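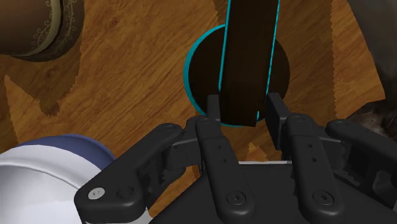

Figure 3. Simulated grasp trial, gripper view: two-fingered gripper open on either side of the lower end of a dark bar.

5/23/21 – By Marthinus Nkosi
6 min read
16 shares

4.2 Spending in simulation before spending on hardware

When we first sat down to plan the equipment for the Sukville workcell, we did what I suspect most small labs do, and priced the arm before we had really talked about what it would be picking up. The first quote from Wirkgate took up almost 64 percent of the hardware line, and it left us very little for fingers, mounts and spares. So we went back and spent the better part of December building rendered rooms, and let the simulated arm try things for a while before anyone signed an order.

It was time well spent, I think. We ran 398 trials with objects of awkward shapes – stones, bars, crumpled things – and charged each failed grasp to the part of the budget that might have prevented it. A finger that was too short went to the gripper line, and a reach that ran out went to the arm line. Hlongwane's planning sheet, which we borrowed and then changed a good deal, made this bookkeeping fairly painless. The same room was also rendered from farther back, with the arm reaching over the tabletop and the gripper pointing down among the stones, and we found that wider view the more useful one when talking to our purchasing office.

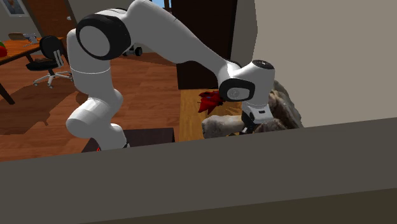

4.3 Setting the reserve

We kept 16 percent of the total back for replacement fingers and pads, and asked Plomanton to hold its price for 50 days so that we could finish the trials without hurrying. Readers with a tighter budget may want to trim the arm line first and leave the reserve alone.

2 comments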